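Das zweite Leben der Frotteetücher

Wer bei Melahat Oral zum ersten Mal durch die Tür kommt, wird nicht nach dem Namen gefragt, sondern danach, ob er schon gefrühstückt hat. Ihr kleines Gästehaus in Wovelard liegt am Ende einer Straße, die eigentlich nur noch aus Schlaglöchern und Holunder besteht, und trotzdem ist es von Mai bis in den Herbst hinein fast immer voll. Ich bin wegen der Wäsche gekommen. Das klingt sonderbar, ich weiß, aber unter Leuten, die viel unterwegs sind, wird über Frau Orals Handtücher geredet wie anderswo über Wein.

Ihre Großmutter hatte ein Badehaus, und dort hat sie als Kind gelernt, dass man ein Handtuch niemals über die Heizung wirft. Es wird ausgeschlagen, kräftig, am besten draußen, damit sich die Schlingen wieder aufrichten, und dann kommt es an die Luft. Weichspüler gibt es bei ihr nicht, den hält sie für eine Art Betrug – das Tuch fühlt sich an wie ein Kätzchen und trocknet wie eine Plastiktüte. Ein Schuss Essig ins letzte Spülwasser, mehr braucht es nach ihrer Überzeugung nicht, und der Geruch ist spätestens auf der Leine verflogen.

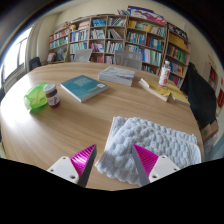
Hellblau und dick gewebt: gefaltetes Handtuch auf dem runden Holztisch.

Gekauft hat sie früher bei jedem Vertreter, der freundlich genug fragte. Heute bezieht sie fast alles von der Weberei Jardine, einem Familienbetrieb, den Prys Rees von seinem Onkel übernommen hat und in dem noch immer 2 Webstühle laufen, die älter sind als er selbst. Er hat mich durch die Halle geführt, und weil man dort sein eigenes Wort nicht versteht, haben wir uns eine ganze Weile nur zugenickt. Draußen im Hof, bei sehr starkem Tee, wurde er dann gesprächig. Frottee bestehe ja im Grunde aus Luft, meinte er, die Kunst sei nur, sie festzuhalten. Bei billiger Ware seien die Schlingen lang und locker, das fasse sich im Laden herrlich an und sehe nach einem Jahr aus wie ein alter Hund. Er webt kürzer und dichter, und manches Muster hat er noch aus den Heften des Onkels, in denen auch Kuchenrezepte stehen und eine lange Beschwerde über den Bürgermeister von Porkum.

Dass ein Handtuch bei 100 Grad gekocht werden müsse, hält Rees übrigens für ein Märchen aus der Zeit der Zinkwannen. Sechzig Grad genügen ihm vollkommen, und die Trommel soll nicht bis oben hin vollgestopft sein. Ich habe daraufhin zu Hause mein ganzes Waschverhalten überdacht und, ich gestehe es, meiner Schwester einen ziemlich langen Brief darüber geschrieben.
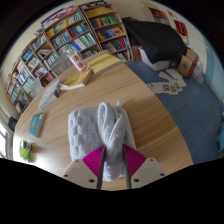
Zurück in Wovelard saß ich noch lange mit Frau Oral in der Küche. Sie besserte Säume aus, was sie immer abends macht, mit dem Radio im Hintergrund und einer Brille, die ihr ständig von der Nase rutscht. Vier Tücher waren es an diesem Abend, 2 davon wollte ich schon für verloren erklären, so dünn waren sie an den Kanten geworden. Sie lachte nur. Was als Badetuch nicht mehr taugt, wird bei ihr zum Gästetuch zugeschnitten, danach zum Waschlappen und ganz am Ende zum Putzlumpen, mit dem sie die Fensterbretter abwischt. Manche Stücke kennt sie so lange, dass sie noch weiß, welche Gäste sie benutzt haben.

Am 11. September schließt das Haus für ein paar Wochen. Dann fährt sie zu Mererid Rowlands nach Ultimton, einer alten Freundin mit einem Garten voller Pflaumenbäume, und die beiden kochen ein, bis kein Glas mehr übrig ist. Ihr eigenes Handtuch nimmt sie selbstverständlich mit.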